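4.2 Access trials with the Nalari disassembly kit 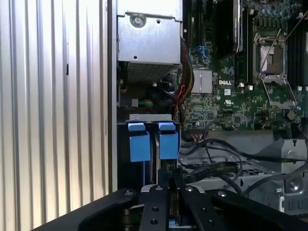
Figure 3. Wrist camera view of the two-finger tool inside a Dell tower, with the blue carrier handles below the power supply housing.

The Nalari kit is sold by Pultatent as an add-on for existing arms. It consists of a parallel gripper, a mounting plate, a wrist camera and a licence for the Qudah planning software. The supplier states that the kit can remove drives, memory and cabling from desktop computers without a fixture made for each model. We tested the first part of this claim at the Gotport refurbishment site in September, using the fingers supplied and the default grip settings.

Desktop towers were chosen because the working space is narrow and the parts differ widely in stiffness. In the case shown in Figure 3, the two drive carrier handles sit side by side on a grey metal rail, with a narrow gap between them. The power wires run down along the left edge of the motherboard, and black cables loop across the lower middle of the case. A straight approach to the rail therefore has to be planned with the cables in mind, and the planner was given a keep-out zone along the board edge for all trials.

A total of 800 approaches were attempted. An approach was counted as complete when both fingers reached the planned grasp pose without a force stop. Of the 800, 19 ended in a force stop, and most of these were caused by contact with cables that the depth model had placed too low. The remaining stops involved the sheet-metal edges of drive cages. No attempt was made to grip the cables themselves, which the current software treats as fixed obstacles.

Camera exposure had a larger effect than expected. Bare metal panels near the lens tended to drive the exposure down, leaving the drive bay in shadow. Setting the exposure by hand for the lower half of the view removed the problem in most cases, but the setting is lost when the Qudah controller restarts. The manual does not mention this. Divya Kandasamy wrote a short start-up script to restore it, and all results reported in Section 5 were obtained with the script in use.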